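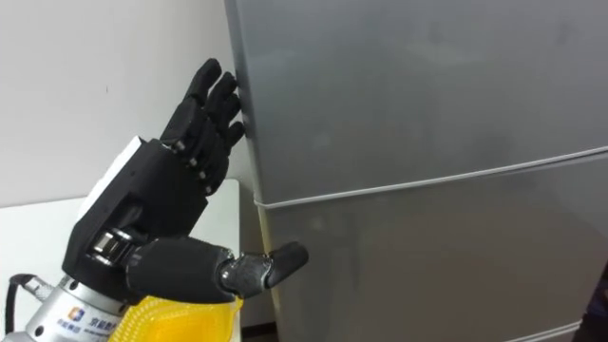 Napaporn Nuchit wrote on Jan 17, 2021:

> Before the pattern sheets go to the printer, may I ask the list to look again at the sleeve of the Skokeck jacket. I have cut it twice in a medium wool and once in cotton drill, and in all three the sleeve head carries more ease than the cloth will take. The wool could be shrunk in with steam and patience. The drill could not, and I had small tucks at the back of the shoulder whichever way I pinned it.
>
> I would also question the grain line on the under sleeve. On my copy it leans towards the back seam, and the finished sleeve twists at the wrist. Has anyone else found this, or have I traced it badly?
>
> Lastly, the instructions ask for the lining to be bagged out through the left sleeve. With the vent as drawn I do not see how this can be done neatly.

Dear Napaporn, dear members,

Thank you for these comments, which have been considered together with the other returns received for this pattern. The replies below are given in the order in which the points were raised.

Sleeve head. The drafting group accepts that there is too much ease for firmly woven cloth. The draft was prepared with soft coatings in mind and the list of suggested fabrics was widened afterwards, without the sleeve being looked at again. The revised sheet will carry two cutting lines at the sleeve head, the upper for wool and wool mixtures and the lower for drill, denim and heavy linen. The front and back notches do not move. Members who have already cut the upper line in a firm cloth may trim to the lower one, provided that the sleeve has not yet been set and the seam allowance has not been clipped.

Grain line. You have not traced it badly. The line was drawn correctly on the master and was moved when the under sleeve was turned to fit the Ernex layout, which uses a narrower sheet. It should run parallel to the straight edge of the piece between the elbow notch and the hem. Eleven-gore skirts and other patterns in the Trendimgate series were laid out by a different method and have been checked; none of them needs correction.

Lining. The vent was added at a late stage and the instructions were not altered to match. It is proposed that the lining be bagged out through an opening in the left side seam of the lining itself, and that the vent be finished by hand. A shorter method was put forward under which the vent would be closed and the topstitching kept as decoration. This was not adopted — several members had chosen the pattern for the vent — but it will be mentioned as a variation in the notes.

The corrected pieces will be numbered as follows:

Upper sleeve: 225
Under sleeve: 241
Back lining: 162

Please discard the earlier versions of these three pieces only. The collar, the facings and both fronts are unchanged and may be kept with the new sheets.

One further matter has come to light in the course of this work. The Mwakalinga waistcoat shares its armhole with the jacket, and the two are intended to be worn together. Since the armhole itself is not being altered, the waistcoat is not affected. Members who lowered the jacket armhole on their own account to make room for the sleeve should nevertheless try the two garments on together before sewing the lining.

Comments on the revised draft should be sent to this list, under the present subject line, and should state the cloth used, the size cut and any change made before cutting. Photographs of the sleeve are most useful when taken from the back with the arm hanging naturally. Remarks on the wording of the instructions may be sent at the same time but should be kept in a separate paragraph, as they are dealt with by different people.

The reference for all correspondence on this pattern remains 1554.

Yours sincerely,

For the drafting group
Skokeck jacket, second revision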